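**Craft room check, Ketgate Hall — 5 Nov 2020**

Filled in by Roscoe Whitfield, with apologies for the handwriting on the paper copy, which Mrs Hilton has kindly typed up for me.

- [x] **Walkways clear.** Fine now, though I did move two rucksacks and somebody's umbrella before I ticked it.
- [x] **Scissors back in the block.** All 15 home, round-ended ones at the front where the little ones can reach them.
- [ ] **Guillotine guard.** Still stiff, poor old thing. It does come down if you lean on it, but I'd much prefer it came down by itself, so the blade stays locked until Schouten can send a new spring.
- [x] **Paper shelf.** Nothing heavy above shoulder height. The big sheets have gone to the bottom — almost 40 of them, and a lovely lot of yellows.
- [x] **Glue and paint.** Lids on, water-based only.
- [ ] **Heater, tag 812.** Keep paper well away, please, and that includes finished work left out to dry. The flex wants looking at before March.

**Paper cones and funnels**

Loosely curled is best, open at the top and narrow at the bottom. A crease near the base is nothing to fret over, but do run a thumb gently along the rolled edge for anything sharp.
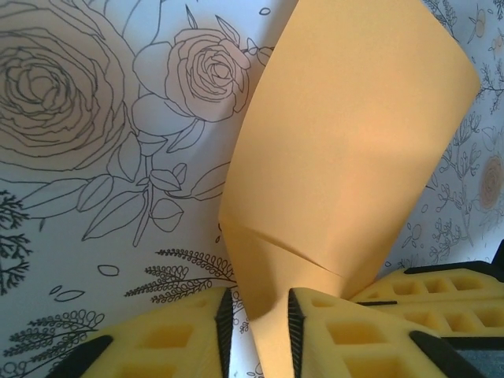

Can the children wear the cones as hats?

Only with the point flattened or taped over, and never while they're dashing about the hall.

**Still to do:** spring, flex, and a fresh box of plasters from Zustcombe (4 left in the tin).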